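Keeping a Foreign News File at Home Without Losing the Dining Table

9/9/18

My husband's rule is that the dining table has to be clear by supper. My rule is that I get to follow every peace negotiation, sanctions fight and border dispute I care to, on paper, with scissors. These two rules lived badly together for years, until I worked out a system, and since a few of you asked about it after my post on storing road maps, I'm finally writing it up.

I have up to 2,000 clippings in the house at any one time. Most are about arms control and ceasefire talks, which have been my thing ever since college, with a good thick section on embassies (closings, reopenings, who recalled whom and why). You don't need nearly that many to get into trouble. A shoebox full of unsorted newspaper will do it.

Cutting and drying

Newspaper left by the kitchen sink goes wavy and stays wavy. If a page gets damp, lay it between two clean dish towels, put a cookie sheet on top, and set your heaviest cookbook on that overnight. Don't iron it. I ironed a whole page on a summit meeting once and it came out the color of weak tea and smelled like a campfire.

Cut the date line first and tape it to the article before you do anything else! I can't tell you how many times I've had a beautiful long piece about a prisoner exchange and no earthly idea which year it came from. With these stories the date is half the information. A foreign minister "ruling out" direct talks means one thing in the spring and something else entirely two weeks before the handshake.

Write the paper's name in pencil on the back. Pen bleeds through.

Sort by question, skip the country

This was my biggest improvement. I used to have one folder per country, and every other article belonged in three of them. Where do you put a story on a ceasefire signed in one capital, brokered by a second, about a border with a third? I was photocopying everything, and the copier at the Tennant library was getting a lot of my change.

Now my folders have questions written on the tabs. Who is talking to whom? Who pays for the peacekeepers? Who has promised to leave, and have they left? A clipping goes behind the question it helps answer, and if it doesn't help with any of them it goes in the recycling, however nice the photograph is.

I use the Kivex accordion files, the kind with the elastic that goes all the way around. The elastic does give out eventually, and a wide produce-section rubber band (the purple ones off broccoli) makes a fine replacement.

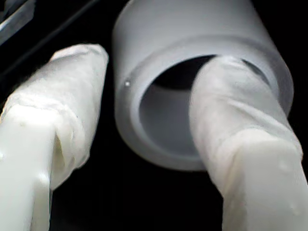

Long reports

Sooner or later you'll want to print an official report. My advice is to check the page count before you hit the button. I did not, one February, and a treaty annex with all its appendices turned out to be 1,647 pages. I caught it partway through the tray, thank goodness, but I was using the backs of those sheets for grocery lists well into the next year.

What I do these days is print the table of contents and the summary, punch them, and put them in a thin binder. Then I read the long version on the screen and write page numbers in the margin of my printed contents page. It works like an index at the back of a cookbook. When somebody on the radio claims the agreement "says nothing about inspections," I can walk over to the shelf and check before my coffee's cold.

For hole punching, do ten sheets at a time even if the box says the punch can take more. And empty the little drawer underneath over the trash can, slowly. Those dots get into a rug and stay there until you sell the house.

Maps on the refrigerator

I keep one map up at a time, on the side of the fridge that faces the laundry room. A plain outline map is better than a fancy one with mountains, for the simple reason that you can draw on it. Slip it inside a clear page protector and use a dry-erase marker on top, so that when a front line or a buffer zone moves you just wipe and redraw. If the marker has been on a while and won't come off, go over it with fresh marker and wipe right away. Hand sanitizer works too!

Use colors the same way every time. I do blue for anywhere with observers or peacekeepers, green for crossings that are open, red for crossings that are closed. I put the key on a strip of masking tape down the bottom, and good thing, because I forget over the holidays.

One warning about magnets. The heavy hook kind will slide a page protector right down the door every time the kids slam it. Flat magnets, four of them, one in each corner.
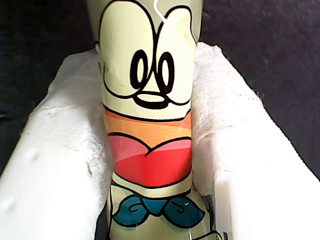 The other thing I like about a map at eye level is that it slows me down. When I hear that a country has moved troops "close to" a border, I look, and sometimes close turns out to be the distance from here to my sister's, a whole day in the car with a stop for lunch. Place names stick better that way too. I used to skip right over them when I read, the way you do with names in a Russian novel.

Twenty minutes, with a timer

Foreign news will eat a whole evening if you let it. I set the oven timer and when it goes I stop, even in the middle of a column. Anything I haven't finished goes in a wire basket by the back door. On the weekend I go through the basket, and it's remarkable how much of it has gone stale by then. "Talks expected to resume shortly" is a headline I have thrown away more times than I can count.

I also get the Jokavley newsletter, which comes by mail and covers mostly border and treaty matters. It's on slick paper, so glue sticks won't hold it. Use double-sided tape, or staple it to a plain sheet.

Rumors go on yellow paper

If a story rests on one unnamed official, I staple a yellow slip to it. If a second paper confirms it from somebody else, the slip comes off. If 60 days go by and there's still only the one official, out it goes. It sounds fussy, I know! But before I did this, I went around for most of a winter telling people that an embassy was about to reopen, all on the strength of one paragraph. It's still closed.

Labels

I tried the Nomeneo label sheets and they're good, they peel clean even off old folders. Plain white address labels and a felt-tip do nearly as well if you can't find them. Old stuck labels come off with cooking oil on a cotton ball, left for ten minutes, but keep it well away from the newsprint or you'll have a see-through patch right in the middle of your ceasefire.

Next time I'll get to the shortwave radio, and how I stopped the antenna wire from getting wrapped around the tomato cages.

Comments (4)

clipandsave says:
The question tabs are such a good idea. I have 2 boxes on disarmament and can't find a thing in either. Doing this as soon as the school forms are off my desk.

paperbackporch says:
Do you worry about the newsprint yellowing? I keep mine in a dark closet and it still goes brown at the edges after a few years.

 Reply from the author:
 Mine does too. The ones I really care about I copy onto decent paper and keep the copy. The rest can go brown, I'm not a museum!

old_atlas says:
Parchment paper under the map when you trace borders. It doesn't slip nearly as much as wax paper, and pencil shows up fine on it.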